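3. Methods and Setting

3.1 Background to the placement program

The longitudinal community placement at Trakau was set up to give students in the third year of the medical program an extended period of supervised practice outside the teaching hospital. Before its introduction, students rotated through primary care in short blocks and changed site each time. Supervisors in those blocks reported that they had little chance to see a student improve, and students reported that much of each block went to learning local routines. The longitudinal model places a student at one site for the whole of the clinical year, with one named supervisor and a fixed group of patients whose care the student follows.

Two sites took part in the work described in this paper. The first, at Trakau, is a district health center with attached community nursing and a small inpatient unit. The second, at Trustenik, is a group practice serving a farming area, with visiting specialist clinics held in July and again in winter. Both sites had taken students under the earlier block arrangement, and both kept the same supervising clinicians throughout the study period.

3.2 Participants

All students assigned to either site were invited to take part. Twelve students consented and were included, with seven at Trakau and five at Trustenik. Participation had no bearing on grades, and the researchers who handled the study data had no role in assessment. Students could withdraw at any point without giving a reason. None did so.

Supervisors were also invited to contribute. Ten agreed, including three nurses who supervised procedural skills. Supervisors were given a half-day briefing on the aims of the placement and on the use of the feedback form, followed by a shorter session midway through the year in which difficult entries were discussed as a group.

3.3 Data sources

Three sources of data were used. The first was the patient encounter log, in which students recorded each consultation or home visit in which they took an active part. Logs were kept in Gestora, the records system already used by the faculty for attendance and leave. A total of 514 encounters were entered over the year. Each entry recorded the setting, the main reason for the visit, the student's level of involvement, and a short free-text note on what had been learned.

The second source was the supervisor feedback form. This form asked for a brief written account of an observed encounter and a judgment of how much supervision the student would need if the same task arose again. Numerical scores were left out by design. In the earlier block placements, scores had clustered at the upper end of the scale and had given students little to act on.

The third source was a set of semi-structured interviews held with students at the start, middle, and end of the year. Interviews were carried out by a trained interviewer from outside the faculty, recorded with consent, and transcribed in full. Transcripts were returned to students, who were free to correct or remove any passage before analysis.

3.4 Analysis

Free-text notes and interview transcripts were analyzed thematically. Two members of the research team read all of the material and coded the first interviews separately. Codes were then compared, and differences were settled by discussion. The agreed set of codes was applied to the remaining material and revised where new matter arose. Encounter data were summarized by site and by term. Given the small number of students, no statistical comparison between the sites was attempted.

The supervisor forms were treated as a separate body of text. They were read first without reference to the student notes on the same encounters, and the two accounts were then placed side by side. Where student and supervisor differed on the level of supervision needed, the pair was marked for closer reading.

3.5 Preparation for home visits

Home visits made up a larger share of the placement than they had under the block arrangement, and students at both sites received added preparation for them. This took the form of a workshop developed with Amadi, a community nursing service that covers the outlying villages around Trustenik. The workshop dealt with consent in the home, travel and personal safety, the contents of the visit bag, and the examination of patients who may be seated, wrapped up, or unable to move to a bed.
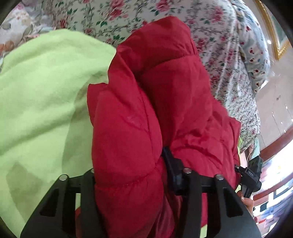
Figure 3. Padded garment and cloth.

Students came to the workshop with sound hospital examination skills and had rarely been asked to use them elsewhere. On the ward, a patient is usually in a gown, the bed can be raised, and the light is good. In the home, the student must often ask an older person to take off several layers in a cold room and must judge how much undressing the examination requires. Quilted outerwear of the sort seen in Figure 3, with its thick padded sections and stitched seams, was discussed at some length for this reason. A stethoscope cannot be used through padding of that kind, and a breathing rate is hard to count when the movement of the chest is hidden. Students practiced asking for a coat to be opened or removed, offering a cover in its place, and explaining each step before carrying it out. They were also asked to note in the log any part of an examination that had been left out and the grounds for leaving it out.

Supervisors accompanied students on all first visits and on any later visit where the patient was new to the practice. On return visits to a known patient, the student could lead the consultation while the supervisor remained present. Feedback forms for home visits were completed on the same day where possible. Forms completed later were kept in the data set but marked as delayed, and they were read with this in mind.

3.6 Ethical approval

The study was approved by the faculty's ethics board before recruitment began. Patients were told of the student's role when each visit was booked and again on arrival, and they could decline the student's presence at either point. No patient names or addresses were entered in the encounter log. Free-text notes were checked for identifying detail before release to the research team, and notes that could not be made anonymous were held back from the thematic analysis, although the encounters themselves were kept in the totals given in Section 3.3.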